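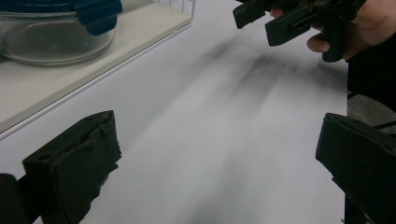 Trandomia Kitchen Handling Set: house rules and data card

Hello! I look after this set, and this file is the bit I'd like you to read before you record anything new or train on what's already there. It started as a sticky note in February and it has grown a lot since then, mostly out of my own mistakes.

What's in it

1,903 recordings of people doing small kitchen jobs with a pair of hand-held grippers, one in each hand. Of those, 1,871 passed review and live in the main folder. The rest are in "held", with a short note each saying why. Please don't quietly move them back (I did this once and regretted it for a week).

Rules for recording

Start every take with both grippers open and nothing between the fingers. A half-closed start makes the width readings a pain to line up later.

Keep the other gripper in view when you can. Two-handed jobs are much easier to label if you can see what both sides are up to.

Look at the padding before each session. It wears! Ours crumbles along the inner edge first, and you get little pits and ragged bits on the jaw. The rule we settled on at Kestcombe: light wear is fine, log it as "worn". If a chunk could drop into a container, or the hard jaw touches the object, stop and change the pad. Never change one pad of a pair and leave the other, as the grip goes lopsided.

Shadows on a white table are allowed. Don't fiddle with the lamps halfway through a batch to get rid of them, I'd much sooner have soft shadows all the way through than two kinds of light in one folder.

Glass with clip-on lids: set it down fully before letting go, and open the clips one at a time. Cracked glass gets thrown out, no arguments.

Keep cables and sleeves clear of the fingers. Faces stay out of shot, hands are fine. Everyone recorded signs the consent form first, and can ask for their takes to be removed later.

Labels

We use the Janimeck sheet, version 2. 333 recordings were labelled under the old one and still say "grab" where the new sheet says "pinch" or "wrap". They're flagged in the notes column. I'm working through them, slowly.

Known gaps

Hardly any left-handed people, very little cutlery, and no pad wear logged at all before we joined up with Paiva.

Last edited Sunday, May 5, 2024. If you spot a wrong label, open an issue with the take number and I'll fix it.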